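Section 4: Adding Your Neighborhood to Ferketti Alerts

Once your account is working, this is the fun part! Ferketti listens for fire and rescue call-outs near the places you choose and gets them to your phone fast.

1. Open Places and tap New Place.
2. Type a street address or drop a pin. For a whole town, such as Lanenholm, type the name and pick it from the list.
3. Set the alert distance. It starts at 11 miles and goes up to 30. 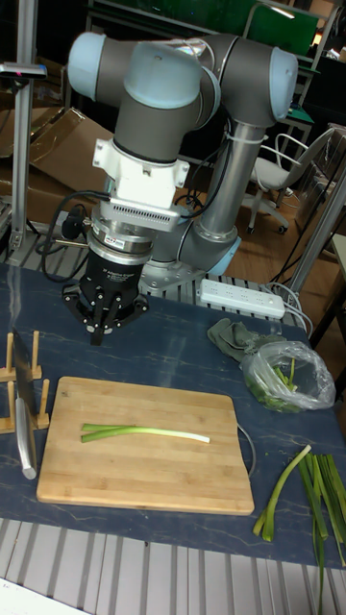
4. Choose your incident types. Structure fire, brush fire and smoke report are already on. Add road rescue if you drive a lot (it's a great one to have).
5. Tap Save. A green dot shows next to the place name.

Note: You can save up to 28 places, so go ahead and put in your kids' school and your mom's house too.

6. To try it out, tap Send Test. Enter 2478 when the app asks for the test code, and you'll hear the full alert tone. It's loud!

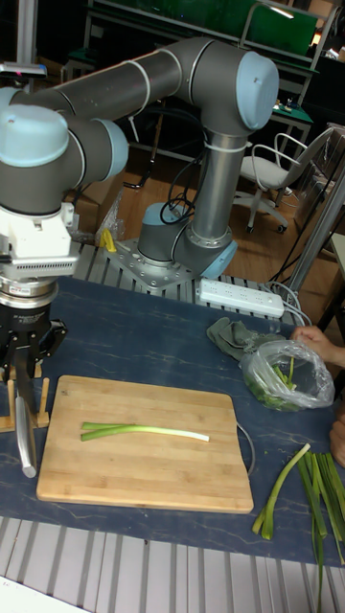 Pin-yu Poon wrote in to say that her test alert made no sound at all until she let Ferketti override silent mode, and that the switch was in her phone's own settings, under Notifications. Thank you, Pin-yu! Check that switch before you go on.

CAUTION: Ferketti does not call the fire department for you. If you see smoke or flames, get out and call 911 first.

7. Go to Quiet Hours and pick your times. Minor calls wait until morning, but an evacuation notice always comes through.
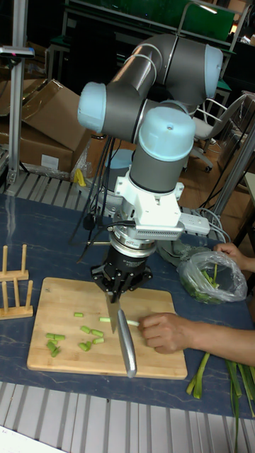
8. Tap Share Place to add family members. Each person gets a text with a link and has to accept it before alerts begin.

Note: Shared places can only be edited by the person who made them. To hand one over, see Section 6.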